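Ledora urges shoppers to read past the word "recycled" on knitwear labels

27 August 2022

Liswood: Claims about recycled wool on the high street are often too vague to be worth the card they are printed on, according to a review published today by Ledora, the independent textile advice service.

Ledora looked at 247 knitted garments and throws on sale in May, in shops and online. It read every swing ticket, sewn-in label and product page, then wrote to the sellers with one question: what share of this item is recycled fibre, and how do you know?

The answers were thin. Of the 247 items, 50 gave a percentage anywhere a customer might find it. Only eight came with a paper trail that Ledora's reviewers could follow back to a named spinning mill. The rest leaned on phrases such as "made with recycled yarns", "planet-minded" and "a kinder knit", none of which commits the seller to anything.

"A jumper can be called recycled when the recycled part is the thread holding the label on," said a Ledora spokesperson. "We would like to believe these claims. We asked for the evidence and most sellers sent us a brochure." 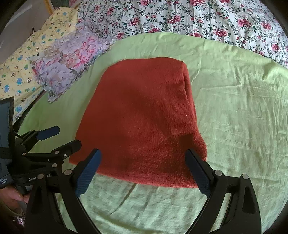
Red ribbed knit, folded on a green bedsheet.

The review is also doubtful about claims that recycled knitwear lasts as long as new. Recycled wool is usually made by pulling old cloth back into fibre, and the pulling shortens it. Shorter fibres tend to work loose sooner. Mills often blend in new wool or nylon to make up for this, and there is nothing wrong with doing so if the label says it has been done. Ledora found several product pages that praised a garment's strength and its recycled content in the same sentence without mentioning the nylon.

Four sellers told Ledora that their figures were "commercially sensitive". The service does not accept this. Fibre content already has to appear on the label, and it is hard to see what trade secret is given away by saying how much of the wool has been used before.

Ledora also questions the growing number of take-back bins, where customers are given a voucher in return for old knitwear. None of the sellers running such a scheme could say what share of the returned clothing had been made into new yarn. One described the scheme as "circular" and, in a later email, as "a pilot". The voucher could in each case be spent only on something new.

Not every claim fell apart. The Liron mill, which supplies undyed yarn to small makers, sent batch records within two days and corrected one of its own figures downwards while doing so. Ortner, a maker of blankets and heavy cardigans, has agreed to drop the word "sustainable" from its tickets and print a percentage in its place. Ledora welcomes the promise and will check the tickets when they appear.

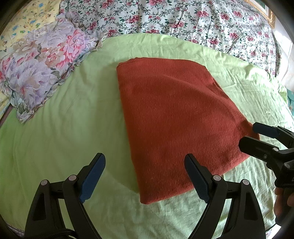

Care advice came out of the review little better than recycled content. Many labels still tell buyers to wash knitwear after every wear, which shortens the life of almost any wool and makes fine talk about waste sound rather hollow. Ledora suggests airing first, washing cool and seldom, and storing knits folded and never on a hanger, where their own weight pulls the shoulders out of shape. The folding need not be fancy: a soft red-orange knit laid flat and turned in on itself, with one long, nearly straight fold down the side and a bit of bunching near a top corner, will do perfectly well. Special folding boards and scented drawer liners, which some of the same sellers offer at the till, were not found to add anything beyond the price.

Ledora is asking sellers to do two plain things. State the recycled share of each item as a percentage of its total weight, on the label. Keep the records that back it up and show them to anyone who asks.

Shoppers who see a recycled claim with no figure beside it are advised to treat it as decoration until told otherwise.

Notes to editors

Ledora is an independent advice service based in Liswood. It takes no advertising and accepts no free goods. All items in the review were looked at as an ordinary customer would find them.

The full review, including the letter sent to sellers, is available from the Ledora press desk on request.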